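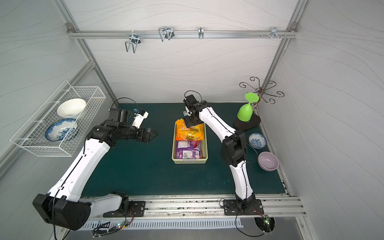 Sorting Candy Into a Basket: How Packing Works

Packing looks easy. You pick something up and put it in a basket. But there is a lot to learn from a basket and a few bags of candy, and most of it works the same way for groceries, school bags and suitcases.

Bags of candy are good for learning about packing because they are small and light, and they come in bright colors. They are also a little floppy. A wooden block keeps its shape when you pick it up. A bag bends, and the candy inside slides to the lowest corner.

Why baskets have holes

Many plastic baskets have holes in the sides. Holes use less plastic, so the basket weighs less. They let air in, and they let you see a bit of what is inside without lifting anything out. If crumbs or sand get in, you can rinse the basket in the sink and the water runs out.

Baskets often have a handle at each end. Two handles help you keep the basket level when you carry it. If you hold only one end, the other end drops and everything slides down.

Flat or standing up?

There are two main ways to put a bag in a basket. You can lay it flat, or you can stand it on its edge.

Flat bags stay where you put them. They also show you their whole front, so you can read the name. But a flat bag takes up a lot of the bottom. Two can be enough to cover most of a small basket, and one may stick out over the side.
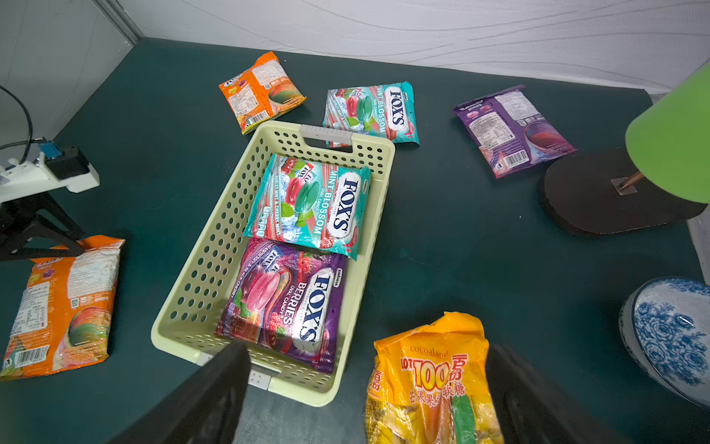 Standing bags take up less room, like books on a shelf. The trouble is that one bag on its own falls over. You need enough of them to hold each other up. A good way to start is to lay the first bags flat, then see how much room is left before you choose.

Try this at home: take a small basket and 9 bags or packets from the kitchen. Lay them flat and see how many fit in one layer. Take them out and stand them up. Write down both numbers.

Front and back

Every candy bag has a front and a back, and they have different jobs.

The front is there to catch your eye. It has the brand name in big letters, the flavor, and a picture of the candy or the fruit it tastes like. The colors are a clue too. Purple often means berries or grapes. Orange might mean mango, orange or peach. Blue and green are used a lot for mint.

The back is for facts. It has a list of what is in the candy, a nutrition panel and usually a barcode. The list of ingredients starts with the one there is most of. For hard candy that is very often sugar.

A barcode is a row of dark and light stripes. A scanner at the store reads the stripes as a number, and the store's computer matches that number to a name and a price.

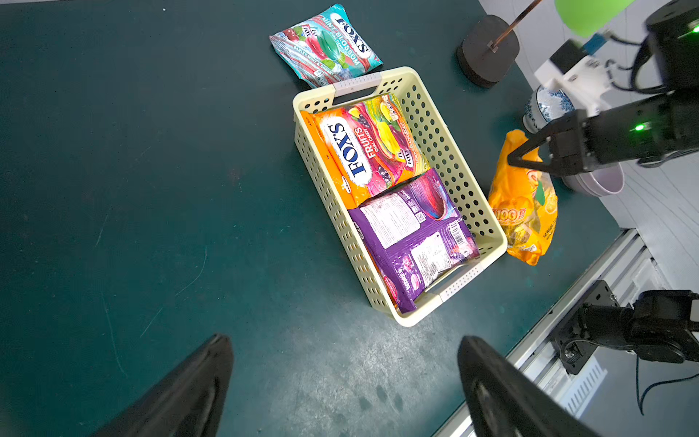 Fruits and a purple bag in the basket, mint still on the table.

If you want to find things quickly later, pack them with the front facing up. If one is upside down, you have to turn it over to check the flavor. That takes only a moment for one bag, but think of a store with more than 1000 bags on its shelves.

What is a hang hole?

Look near the edge of a candy bag and you may find a small hole. It does not go through to the candy. It is punched in the flat part, where the two sides of the bag are pressed together. In a store, a metal hook goes through the hole so the bag can hang on a rack.

The flat part is called the seal. On many bags the very end has a zigzag edge. The little points help you start a tear with your fingers, so you don't need scissors.

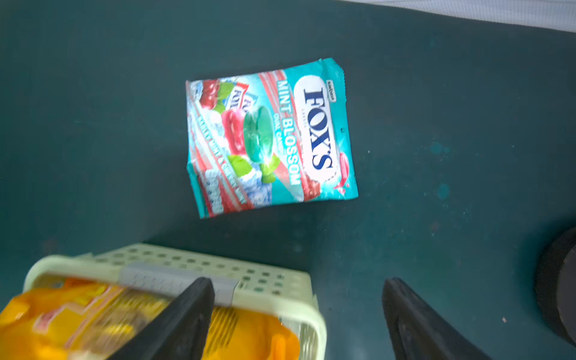
The seal also keeps air and water out. Hard candy soaks up water from damp air and turns sticky, so once you have opened a bag it should be folded over and clipped, or the candy moved to a jar with a lid.

How to pack a basket

1. Put everything on the table first, spread out so you can see it all.
2. Put heavy things in the basket before light things.
3. Keep the same kinds together - mint with mint, fruit with fruit.
4. Turn the fronts up.
5. Check the sides. If a bag hangs over, slide it toward the middle.
6. Lift the basket with both hands.

Words to know

Barcode: stripes that stand for a number
Ingredient: one of the things a food is made from
Layer: things lying side by side at the same height
Seal: the place where a bag is pressed shut

Hard candy can be a choking danger for small children, so ask a grown-up before you open any of the bags.

Last updated 26 August 2019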